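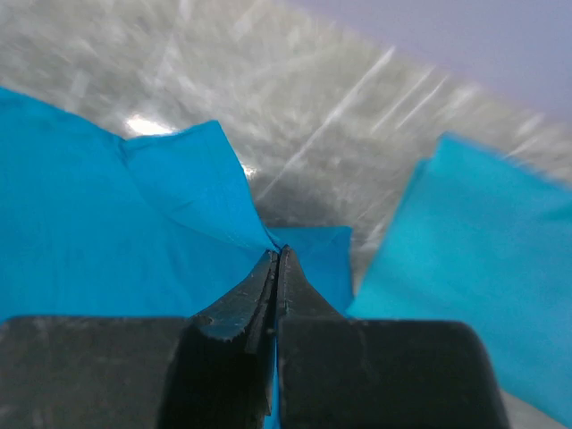

*Blue cloth, pinched.*

Heather Semple folds shirts. Has done for years, first at a dry cleaner's, then at the Trasholm uniform store, now at Kinnear where she runs the back table and teaches the new starts. We talked in January, between deliveries, her with a coffee she never got to.

First question, the obvious one. What do people get wrong?

"They grab. Handful of cloth, any handful, and up it goes. Then you've got a lump and you're hunting for the shoulders."

She wants two points. Small pinch at each. Thin knits especially, she says, they wrinkle if you so much as look at them and the wrinkle sets while you're off answering the phone.

Kinnear sends out staff clothing for cafes, clinics, a couple of garden centers. The last order before I came in was 533 pieces, of which 171 were tees in one color. She did those herself. Took the radio in.

"I like a run of one color. You stop seeing it. Then you go home and everything's that color."

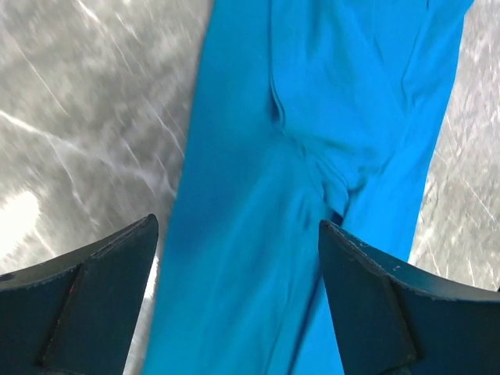 *Turquoise, gathered in the middle.*

Bunching is the second thing. A shirt comes out of the bin bunched in the middle and people pull at the ends. Wrong, says Heather. Open the middle first, flat hand, push outward. The ends sort themselves after that, mostly.

Does she iron? "No. God no. Steam for the clinics becuase they pay for it. Everybody else gets hands."

The table matters more than I'd thought. Hers used to be a padded one from the cleaner's and she hated it, cloth dragged on it. Hard and smooth is what she asks for. She had a fight with Lachlan Lennox in purchasing over that, two emails and a long silence, and then a new top turned up one morning at 6 with no note.

"Best present I've had off him." 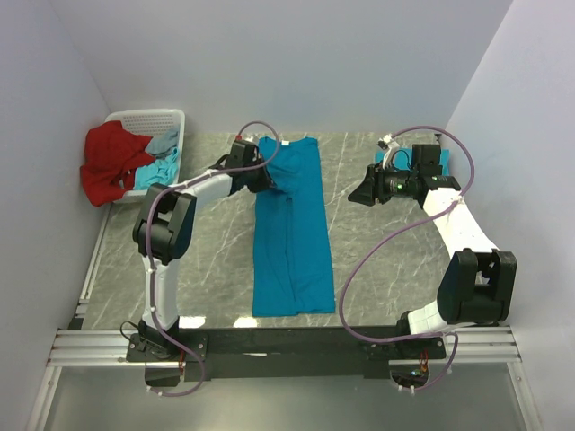 Then there's the question of which end to start from, and here she and Morven Farquharson, who works the other shift, don't agree at all. Morven goes hem first, brings the bottom up, deals with the neck last. Heather is a collar person. Collar flat, tag up, everything measured off that. She says a customer opens the bag and sees the collar, so do the collar while you're still fresh.

Morven's answer, passed on by Heather in a voice I won't try to spell: a wonky hem shows in the stack and a wonky collar doesn't.

They've each re-folded the other's work. Both admit it.

What about the folding boards? Plastic flip ones, Pikska makes the one on the shelf. Heather shrugs. Fine for teaching. She gives it to new people for a week and then takes it away. "You get quick on the board and then a large comes through and the board's too small and you're stuck."

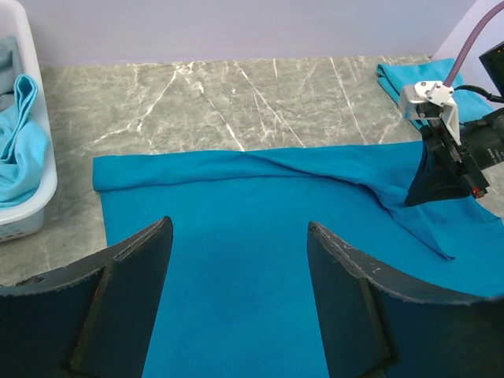

The half fold is where her speed comes from. One long fold across, then stop, look at it. She's strict on the stop. A knit doubled over likes to roll along the ridge, and if it's rolled there it'll be rolled in the bag. Same with corners. She showed me what she means by a lazy one, the kind in the last picture, a loose flap drooping down to a point over the flat layer while the far edge is already folded. Lift it, lay it back square, carry on. Two seconds. "People fold over the top of it and hope."

I had a go. Mine came out like a sandwich. She undid it without saying anything and handed it back, which I took as encouragment.

Her total for last year, from the packing sheets, was 3,755. Tees only. Aprons go on another sheet and she won't discuss aprons. "It's the strings."

Any at home? Pile on a chair, she says. Her own shirts don't get folded, they get worn off the pile till the pile's gone.

Then the buzzer went, delivery at the side door, and she was up and clearing the table with her sleeve.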